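Teaching by Hand: the Kuneo gallery

Kuneo is our two-armed robot project, and this page collects the stages of teaching it a household task. Some of the work is done by taking hold of an arm and moving it through the task. The rest is done from an operator's desk, with a pair of hand controllers and a headset, either on the real robot or on its simulated double.

The gallery follows one stretch of work that began in November. The notes are longer than usual for our galleries because visitors to the Mikemham workshop kept asking the same things about how a demonstration is given, what gets kept and what gets thrown out.

A few words used below. A demonstration is one attempt at a task, from the start signal to the stop signal. An operator is the person giving it. A room is a simulated layout with its own furniture, colours and lighting. A session is a block of demonstrations given by the same operator without a change of task.

Before the controllers

The first lessons on any new task are given by hand. The arm motors are put in a soft mode that carries the weight of the arm but doesn't resist being pushed. The operator stands beside the robot, holds it just behind the wrist and walks it through the movement slowly. The joint positions are recorded the whole way.

Hand guiding is tiring and it is slow. It also has a problem with two arms, as one person can't easily steer both wrists and work both grippers. We use it for short movements: an approach to a handle, the angle for setting a cup down, the turn of the wrist that gets a flat object off a table. Anything longer goes to remote control.

We keep the hand-guided recordings in a separate set. They are cleaner in some ways, but the operator's own body is often close to the robot's cameras and gets into the recording. New operators are asked to stand behind the elbow and lean in as little as they can.

The desk

Remote control is done from a seated position. Each controller moves one arm, and a trigger under the index finger opens and closes that gripper. Squeezing the side button connects the controller to the arm. Letting it go disconnects it, so the operator can bring a hand back to a comfortable spot without dragging the arm along. We call this re-centring, and it takes most people an afternoon to get used to.

The scale is one to one by default. If the operator's hand moves a ruler's length, so does the gripper. We tried a reduced scale for fine work and found that operators were steadier with it but lost their sense of reach, so it is now a setting that each person chooses at the start of a session and leaves alone.

A foot pedal marks the start and stop of each demonstration. A second pedal throws the current one away. The second pedal gets plenty of use, and operators are told there is no penalty for it.

The rooms

Simulated rooms come from Cerkar, the scene library we share with two other projects. Each is furnished like an ordinary living space, with benches, beds, shelves and pictures on the walls. Colours and positions are shuffled between sessions so the robot doesn't learn that a thin object is always on the same patch of bench.

Practising in simulation costs us nothing in broken gear. A dropped object goes back with one key press and a jammed arm is cleared with another. It also lets people work from home, and several of our operators have never stood next to the real robot.

The view is the robot's own. There is no second camera looking on from the corner of the room, although operators ask for one often. If the person teaching can see things that the robot can't, the demonstration will contain decisions the robot has no way of copying. So the operator has to look by moving the head, and a fair part of any recording is spent tilted at some odd angle.

Thin rod, long counter

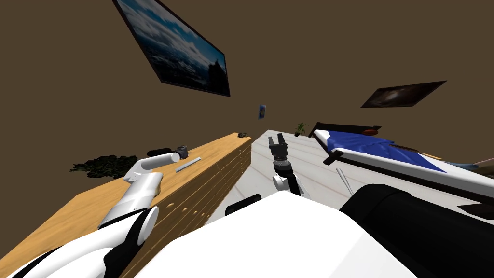
Kuneo in one of the furnished Cerkar rooms, seen from its own viewpoint. The left arm is stretched out towards the counter, with a thin silver rod lying diagonally on top beside the gripper. The right gripper is open and pointing up.

Reaching past an edge

Counters and benches give operators more trouble than tables do. The drawer fronts come right down to the floor, so there's no space for the robot's body to tuck under, and the arm has to go out and over. The usual mistake is to bring the gripper in low and catch the forearm on the edge. We teach people to lift first, reach second and come down last.

Thin objects are hard for another reason. A rod or a pen offers very little for the fingers to close on, and if the fingers meet the surface first the whole arm stops short. Operators are asked to line the fingers up across the object, lower until they see contact, then back off slightly before closing. On the real robot you can feel a small knock through the controller. In simulation the controller buzzes instead, a poor substitute, but people learn to use it.

The arm that isn't working

In a one-handed task the other arm still has to be somewhere. We ask for it to be held clear of the furniture with the gripper open. Early sessions had idle arms drifting about as operators relaxed the hand they weren't thinking about, and the robot learned the drift along with the task. The trained version would do a decent pick with one arm and wave the other at the wall.

The fix was to let go of the side button on the idle controller and leave it in your lap. It is the first line on the card taped to the desk.

Counting the session

The first full block in simulation ran to 1000 demonstrations across all the thin-object tasks. After review we kept 940. The rejected ones were mostly long pauses, where an operator had stopped to answer a question or fix the headset strap and hadn't pressed the second pedal. A handful were sound picks of the wrong object.

With the hand-guided set and the earlier table-top work added in, the library stood at 3104 demonstrations when this page was put together. That is small by the standards of the field. It was enough to train a first version that could be tried on the real robot.

Review

Every demonstration is watched by someone other than the person who gave it. The reviewer plays it back at double speed and marks it keep, drop or trim. Trim means that the task was done properly but there is dead time at the start or the end.

Reviewers look at the path as well as the result. A pick that succeeds after three swipes at the object is still dropped in most cases, as we'd like the robot to be taught one clear approach. The exception is recovery sessions, which are recorded on purpose. In those the operator starts from a bad position, such as an arm jammed against a drawer front or an object half out of reach, and shows the way back. Recovery demonstrations are tagged and kept together.

Disagreements go to a second reviewer. There have been fewer of them since we wrote the rules down.

Moving to the real bench

The Srivastava room, at the back of the Mikemham workshop, has a bench built to the same height as the standard Cerkar one. Operators who have trained only in simulation do their first real session there, on the slowest speed setting and with a colleague holding the stop button.

The change is noticeable. Real arms lag a little behind the hand, and real objects roll. Most people overcorrect for the first half-hour, then settle. We don't record anything during that first session, and we don't record the first 5 attempts of any later one.

The shared controls do help. The pedals, the triggers and the side buttons work the same way in both places, so an operator doesn't have to learn the desk twice. What does change is how people look around. In simulation they swing their heads freely. With the real robot they hear the neck motors and become cautious, and then they miss things at the edge of the counter – we remind them to look before reaching.

Watching it try

Once a version is trained, the controllers are put down and the robot is left to attempt the task alone. The operator stays at the desk. If the attempt goes wrong, squeezing both side buttons hands control back, and the operator finishes the job from wherever the arms have ended up.

Those takeovers are recorded as well, and they have become some of the most useful material we have. They show the positions the robot really gets itself into, which are often ones that a person would never have thought to demonstrate.

The first version was good at the approach and poor at the close. It would arrive over a thin object nicely lined up and then shut the gripper too early. Another round of demonstrations with a slower final descent improved this, and work on it is continuing.

Visiting and using the material

Mikemham opens its workshop to school and community groups by arrangement. Visitors can try the desk in simulation; the real robot is for trained operators only. Sessions at the desk are kept short because the headset makes some people queasy. Please tell us beforehand if anyone in your group needs a different chair or can't use foot pedals, as the start and stop signals can be moved to the controllers.

Teachers are welcome to use the text and the gallery in class. For anything else, please write to the workshop first.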